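Search this site
Type and press enter

The second act, at last

I have owed some of you a post about the play since June, when I told everybody at my cousin's cookout that it was nearly done. It was not nearly done. It had a very nice first act, a title (Krasniqi, after the family in it) and a stack of index cards held together with a hair tie.

For those who are new, the play is about two brothers who run a shoe repair shop and haven't spoken to each other in 7 years, though they work at benches close enough to touch. They talk through the customers. "Tell him the glue is finished." That sort of thing. I grew up down the street from a shop a little like it, and I've been hearing those voices most of my life.

My trouble was always the second act, when their sister Ilo comes home. I wrote her as the one who fixes everything, and every time she opened her mouth the play went flat as a pancake. So last month I put all of it in a drawer and went to see other people's plays instead - 2 in one weekend, which is a lot of sitting for a man with my knees. The second was a small touring piece at Udis, the old furniture store they turned into a theater, and there was an aunt in it who came in with groceries and simply would not leave. She had maybe ten lines. I couldn't take my eyes off her.

I drove home, made tea, and let Ilo stop being helpful. Now she comes in, hangs up her coat and starts doing the shop's accounts out loud. The brothers can't stand it, and they have to team up against her, and there was my second act! I wrote until the tea was stone cold. 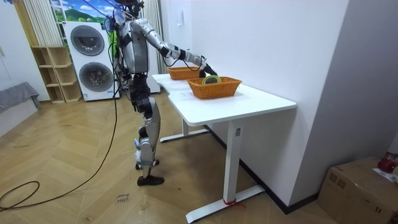
Ilir Berisha
Playwright and Saturday drama teacher

We read it aloud last week in my friend Bình Mạch's living room, with soup. Bình read the older brother and was so good and so grumpy that I've gone back and given him another speech near the end, about a pair of wedding shoes that never got picked up. It runs too long. I know it does, and I'm keeping it for now.

Next comes a proper reading at Bidis, which has 166 seats, and I'd be tickled to see half of them filled. I'll post the night as soon as they give me one. If you come, please stay afterward and tell me where you got bored, as I really do want to know, and there will be my mother's walnut cookies by the door.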